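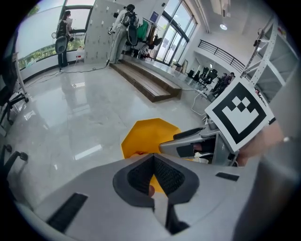
Progress report, second period: teaching by hand-held grippers
June
Prepared by the demonstration group, Limthorpe, for the Tustmont program office

1. Purpose of this report

This report covers the second period of the work which Tustmont supports at our Limthorpe site. It explains what we have done with the hand-held grippers, what is late, and what we ask from the program office before the next period starts. The budget table was sent separately and is not repeated.

2. Work done in the period

In the first period all demonstrations were made by remote control, with an operator moving the arms from a desk. The results were usable but the operators became tired, and the motion had many stops. In this period we moved the larger part of the recording to hand-held grippers. The operator holds one gripper in each hand and does the task with his or her own body. A camera on the gripper records the view, and the marker board on the gripper serves to recover its position afterwards.

The recordings are made in the large hall with the tiled floor, next to the wooden steps. We chose this place because several operators can record at the same time without waiting for each other. The hall also has a lot of daylight, and this has good and bad sides, as explained in section 4.

The tasks of the period were the following:

- picking up a flat panel and passing it from one hand to the other
- hanging a garment on a rack and taking it down again
- opening a locker door, putting an object inside and closing the door
- coiling a short cable and placing it in a tray

The first two tasks are complete. For the locker task we have recordings from one side only, and they must be repeated with the operator standing on the left. The cable task was started late in the period. It is the most difficult for the operators, who tend to use a free finger to help the gripper. Such recordings can't be used, as the robot has no such finger, and we remove them at the checking step.

3. Training of operators

Every new operator now receives a training of 2 hours before the first recording. In the first hour the operator only practices opening and closing the grippers and turning the wrists slowly. In the second hour the operator repeats one easy task, and a colleague watches the recording together with him or her. We find that this second hour is more important than we believed at the beginning. Operators correct their speed very quickly when they see the view from their own gripper.

A session is limited to 20 minutes, followed by a pause. The grippers are not very heavy, but the arms are held forward during the whole session, and after longer sessions the motion becomes lower and less exact. Operators may stop earlier if they wish, and the session is still kept.

4. Difficulties

Reflections. The floor is glossy and gives back the light of the windows and lamps. At certain hours of the afternoon the marker is lost for short moments, mostly when an operator bends down and the camera looks along the floor. We have asked the building for blinds on the tall windows. Until they are installed, floor-level tasks are recorded in the morning.

Cables. Some of the equipment still runs by cable across the floor. We want to replace this with battery supply, and the order was placed with Gilham. The delivery was promised for the middle of the period and has not arrived. Gilham has confirmed a new time, but we prefer to plan without it.

Crossing of the two grippers. In tasks where both hands work close together, one gripper can hide the marker of the other. We tried a larger marker board, which helps, but it touches the operator's forearm in some positions. A changed mounting with more tilt is being drawn by our partner Ratanaporn.

Labels. At the beginning of the period the operators wrote the task name by hand after each recording, and there were mistakes. We corrected the file names, and the name is now selected before the recording starts.

5. Results on the robot

The policy trained on the panel task was tested on the two-arm robot in 32 trials. The grasp itself is already stable. Most failures came at the passing from one hand to the other, when the receiving gripper closed too early. We think this comes from the demonstrations, where operators pass the panel very fast — faster than they notice. A part of the panel recordings will therefore be repeated at lower speed, and the same test will be done again with the same starting positions.

The garment task was not yet tested on the robot. The rack must first be fixed to the floor, as it moves when the arm pulls on it.

6. Plan for the next period

We will finish the locker and cable tasks, repeat the slow passing of the panel, and test the garment task. Remote control will stay in use for short corrections, when the robot is already near the object and only the last movement is wrong.

7. Requests to the program office

We ask for approval of the following 2 points:

- to move the unused travel money to spare finger pads, which wear faster than planned
- to accept the cable task at the end of the next period instead of this one

An answer before the start of the next period would help us, as the pads have a long delivery time.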